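Cupboard week!! We've finally started on the metal cabinets at Undstead and I am having the best time. Bit of a thread, sorry in advance

For anyone new: Undstead is the shared workshop behind the old Amegashie building. Good benches, great people, seven years of stuff shoved into pale gray cabinets

Rules so far: everything comes off the shelf, gets a wipe, and goes back only if one of us can say what it's for. Chibuzor Danladi is a ruthless judge. I am a soft touch and have been told so

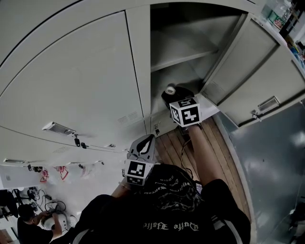 Tape is my big discovery. It's in every compartment! Rolls sitting on top of other things, rolls behind things, rolls down to the last 2 metres. It's all getting one home now, at eye level, next to the scissors

Also found the Lullari bunting from the September open day, which I'd given up on. Still love it. It's staying

Bukola Nwankwo wants labels on the inside of the doors so the fronts stay plain. I was team outside but she did a test one on Tuesday and it looks so good, I'm converted

Still to do: the tall one in the corner, all the cables, and whatever is in the bag marked "60 – KEEP". 60 what??

If you've lent us a heat gun, shout. We have two and only remember buying one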